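**Arm cell, kitchen bench at Rullside – return-to-service check after the cable snag**

Filled in Friday, before the first powered run. Anything marked HOLD has to be cleared before the arm leaves hand-guiding mode.

What went wrong: during a reach to the open shelves, a cable loop near the gripper caught on a cupboard knob. The arm kept pulling for around 2 seconds, then tripped on force and held position. The log gives it as event 1337. No glassware was broken. One connector was pulled half out of its socket and has been replaced.

## 1. Stops and power

- [x] Emergency stop within reach of the operator's chair. *Moved to the left of the keyboard. It used to sit behind the monitor.*
- [x] Stop tested from standstill and at slow speed.
- [x] Enabling switch releases properly. *Stiff, but works. Ask Prantl for a spare.*
- [ ] Arm supply labelled at the power board. *Label has come off again. Use a tie-on tag.*

## 2. Cables and straps

- [x] Strap at the elbow tight, cables held against the casing. *Orange strap is fine. Leave it where it is.*
- [ ] Cables past the elbow tied back. **HOLD.** *Still hanging in long loops by the gripper. Same problem that caused the snag.*
- [x] Replacement connector seated and pull-tested by hand.
- [ ] Slack checked at full wrist turn, both directions. *Do this after the loops are tied, otherwise it has to be done twice.*

The shelf reach is the worst position for loose cable, with the gripper down at the level of the bottom shelf and the cupboard door open beside it.
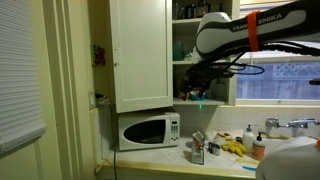
## 3. Reach area

- [ ] Cupboard door either shut or taken off. **HOLD.** *The planner has the door as closed. Flundulus was to add the open position to the collision map and hasn't.*
- [ ] Glass off the shelves for the first powered run. *Jars on the top shelf and the teal glass on the middle one. Use plastic until the hold is lifted.*
- [x] Tap off and not dripping.
- [ ] Counter cleared on the sink side. *Rubber gloves and pump bottles to go in a tub.*

## 4. Software limits

- [x] Force threshold lowered to 19 newtons for shelf tasks.
- [x] Speed capped at 70 mm per second until sign-off.
- [ ] Trip now backs the arm off instead of holding. *Lomano sent a patch. Not loaded yet – needs a dry run with the gripper empty.*

## 5. Sign-off

- [ ] All holds cleared
- [ ] Snag report attached, with the old connector bagged
- [ ] Slow run of the shelf reach, one person on the stop

Result: **not cleared for powered use.** Hand-guiding only. Recheck sections 2 and 3 once the cables are tied and the door is sorted.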